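Fruit on the Low Table: Gallery and Notes

Page maintained by Nighat Pirzada
Photos and table notes, sitting room, Petek house
Posted 4 May 2024

Notes on keeping and serving fruit on a low round table with a glass top. The table stands on a carpet in the sitting room, with white floor beyond it. The notes started in January as a single sheet for guests and have been extended twice, once by Tobias Benavides (glass care) and once by Yupin Wannasri (grapes). Entries are short. Corrections go to the address at the foot of the page.

Table

Round top, clear glass, thin dark line at the rim. The carpet shows through the top, so crumbs underneath are as visible as crumbs on it. Vacuum before wiping. Wiping first puts lint back on the surface within the hour.

Lift bowls when moving them. Grit under a base will mark glass, and the marks show worst in side light. Tobias checks with a flashlight held level with the top. A fingernail test is enough for most people: if the nail catches, it is a scratch; if it slides, it is residue.

For residue, use warm water with one drop of dish soap, then a second cloth with plain water, then a dry cloth. Glass spray leaves a film that fruit picks up. Do not spray anything while food is out.

Bowl

Beige, round, with a wide shallow rim and a flat interior. The flat interior suits grapes, figs and small plums, which can lie in a single layer. Apples and oranges roll when the table is bumped and are better kept in the deep bowl in the kitchen.

Place the bowl away from the seat most people use. The near side of the table collects cups, and a sleeve crossing the bowl to reach a cup will take something with it.

Grapes

Pale green table grapes are the usual choice. Color is a fair guide to sweetness. Fully green berries are crisp and sharper. Yellow-green berries are sweeter, and a faint orange or amber tint on a few of them is normal in ripe fruit. Brown, sunken spots near the stem are a different matter and those berries should come off.

Buy on the stem. A green, flexible stem means recent picking. A brown, brittle one means the berries will begin to drop within a day or two at room temperature.

Hold a cluster from the top, at the main stem, and let the rest hang. Holding it from below crushes the lowest berries and rubs off the bloom, the dull white coating that slows moisture loss. Lower it into the bowl bottom first and release when the weight is off the stem. 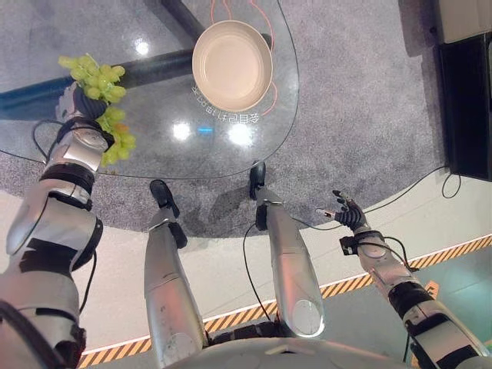

Rinse only what will be eaten the same day. Use cold water in a colander, turn the cluster once, and leave it to drain on a folded towel for 10 minutes. Wet grapes on a flat bowl sit in their own water and split at the base.

Clusters over 318 grams should be cut into smaller ones with kitchen scissors. Cut at the side branches and leave a short length of stem on each piece. Guests pull single berries from a large cluster and leave bare wet stem ends, which attract fruit flies by the evening. Arben Delić disagrees with the cutting and serves his whole. His room is cooler.

Storage

Return uneaten grapes to the refrigerator the same evening, unrinsed ones separately from rinsed. A vented bag in the back of the crisper drawer is suitable. Keep them away from onions, as grapes take up the smell. Frozen berries keep well for a few months and can be put straight into water glasses.

Whole clusters left out overnight are usually still edible but go soft at the shoulders. Use those for the pan: medium heat, a little oil, until the skins wrinkle.

Floor

Fallen berries are easy to miss on carpet and slippery on hard floor. Check both before the lights go off. For a crushed berry on carpet, lift the skin with a spoon, blot with cold water, and blot again with a dry cloth. Do not rub.

Changes to this page

Grape section revised by Yupin Wannasri. Weight limit for clusters added after the kitchen scale was replaced. The section on melon has been removed and will return when Hrvoje Shehu sends the rest of his notes.

Corrections: leave a message under the page or write to Nighat at the Petek address.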